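Jul 17, 2025
Gripper bench, soft goods: Pivudis fingers vs. the Vida set

Carried on with the cloth tests left over from June. Same arm, same blue work surface, same controller settings as last time except the close force, which I dropped one step. Black angular fingers on for the whole session. The Vida pads are still waiting on screws from Clakstead, so there is no side-by-side yet.

Two things to settle: whether the narrow tips can take a single fold at the hem without digging into the table, and whether we keep both camera views. The wrist camera writes 2350 frames per run and the fixed one 1692, and the Hultitz logger still drops the start of the fixed stream if both are opened together. Opening the wrist camera first and waiting 34 ms fixes it on my machine. Not tested on the other one.

Fixed and wrist views of the striped cloth, in turn:
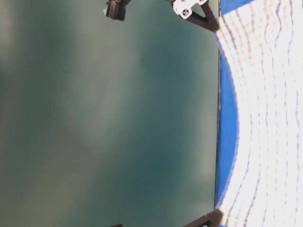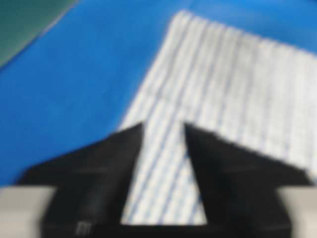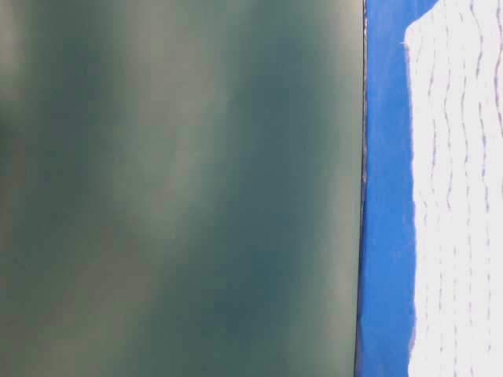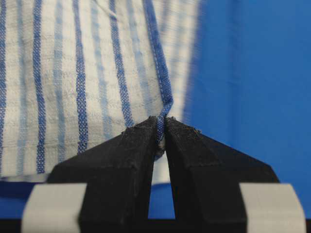 Exposure on the fixed camera needs to come down. White fabric clips before anything else does, and the edge finder then puts the cloth border a few pixels inside where it should be. I tried shutter values by hand and stopped at 4000 on the driver's scale. Better, but the darker areas get noisy. Moving the camera is probably the right answer — it is too close to the panel and I don't like how much of the view that costs us.

Wrist camera: focus is good at the fingertips and poor everywhere else. Fine for checking a pinch, not much use on the approach. Motion blur is a separate problem and a shorter exposure should help. Would rather not change the lens until the Vida set is in, or we can't compare.

Fingers: narrow tips suit a hem. On flat cloth with no fold to aim at I had to bring the start height down twice, and I still don't trust the number. Lint collects along the contact edges, so wipe them between runs and write it down when you do. I didn't at first, and the early force readings should be treated with care.

The close force is now in the shared config, with the old value commented out above it. Please don't overwrite it — the rigid parts tests have their own file.

To do:
Move the fixed camera back and redo the calibration
Lock wrist exposure, no auto
Repeat the hem pinch with the old close force
Ask Clakstead about the screws again
Send the logger timing note to Hultitz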